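Kit money, January

Posted Jan 14, 2023

Quick one, tea's going cold. Have finally sat down with the spreadsheet for the gripper work and it's not pretty.

So. Where we are. One hand-held gripper, bought in August, used most evenings. Want a second so two of us can collect at once. Clevetier quoted 202 pounds for the basic body, no camera. Pendwood do a similar one for 121 but the linkage arms are extra and postage is daft. Asked both for a price on 4. Clevetier came back the same day, Pendwood still nothing.

Leaning Clevetier. Grumbling about it.

Other lines on the sheet:

Spare finger pads – 100 set aside, will proabably go over. They wear at the tips first and then everything slips.
Memory cards – have enough, stop buying them.
Storage – the big one. Uko put their prices up and I'm still on the old plan till it runs out. Need to decide whether to move the lot to a drive at home. Dreading the copying.
Trays, boxes, things to pick up – nil. Whatever's in the house.

That last line gets questioned every time I show anyone the budget. Why no money for objects? Well, I did price a proper object set last year, all neat shapes in a foam case, and it cost more than the gripper. Beads and an old watch are harder to handle anyway and they're free. Trays you want with a decent rim, something a finger can push against. 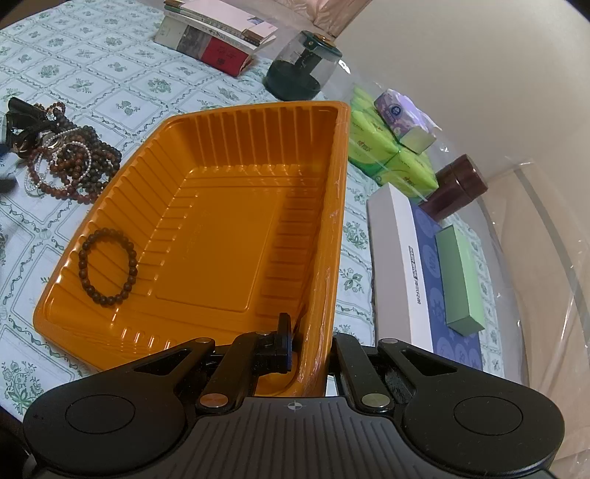 Photo: my own, from the gripper camera. Please ask before reusing.

Orange tray, beaded bracelet inside, finger up against the near rim. More beads and the watch in a heap on the left. Total spend on props, zero.

What I do want is a thicker finger option. Chow sell a softer one, fits the same pivots aparently, but no return if it doesn't. Might risk one before ordering for every gripper.

Plan for now: order one Clevetier, one Chow finger, leave Uko alone until the renewal email turns up. Pads next month. Will update the sheet when the invoice lands.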